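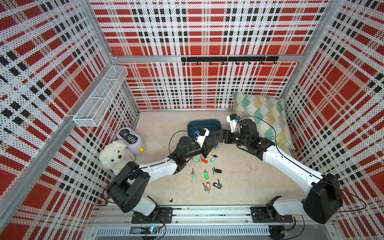 Figure 2. Plaid panels with the hook rack on the back wall and the wire basket shelf on the left.

Print | E-mail
Home > Articles > Current > Section 3

3. What the front of the bag says

We bought every dry dog treat we could find in four pet stores and two supermarkets, which took most of September and more trunk space than our travel policy allows for. After duplicates were set aside, 1316 packages remained. Each was read twice, front and back, by coders who had agreed beforehand on what would count as a claim. "With real beef" was a claim. "Woof!" was not, although one coder argued for it at length.

The front panels yielded 3794 claims. The word "real" was the most popular by a comfortable distance, and it was attached to meat, cheese, pumpkin, smoke and, on one package, flavor. We had no settled view on what unreal pumpkin would be. "Natural" came second. Claims about what had been left out (grain, corn, soy, fillers) were common on the more expensive bags, so that price tended to rise with the number of things a buyer was not getting.

Ingredient order was a different matter. We compared the food named largest on the front with the first ingredient printed on the back. The Chaudhary biscuits did well on this test: the duck on the bag was the duck at the top of the list. The Jendent dental sticks named no food at all on the front, and were excluded, a little enviously. Sumano sold a salmon chew in which salmon arrived in fifth place, behind potato, pea flour, glycerin and chicken. Dogs allergic to chicken are seldom consulted on package design, and their owners tend to read the back only after the first bad night.

The coders disagreed on 43 packages. Most of these involved the word "formula," which can turn a noun into a hint. Is a "lamb formula" a promise of lamb, or of something formulated with lamb in mind? Skarphéðinn Bergmann, who settled the disputes, took the first reading throughout. Deisy Inga preferred the second and has asked that this be recorded.

Adum printed its feeding directions under the seam, where they could be read once the bag had been cut open. We coded these as present. Serving advice elsewhere ran from precise tables by body weight to "as desired," without saying whose desire was meant. Calorie counts per treat, where given, are taken up in Section 4.

Back to top | Print | E-mail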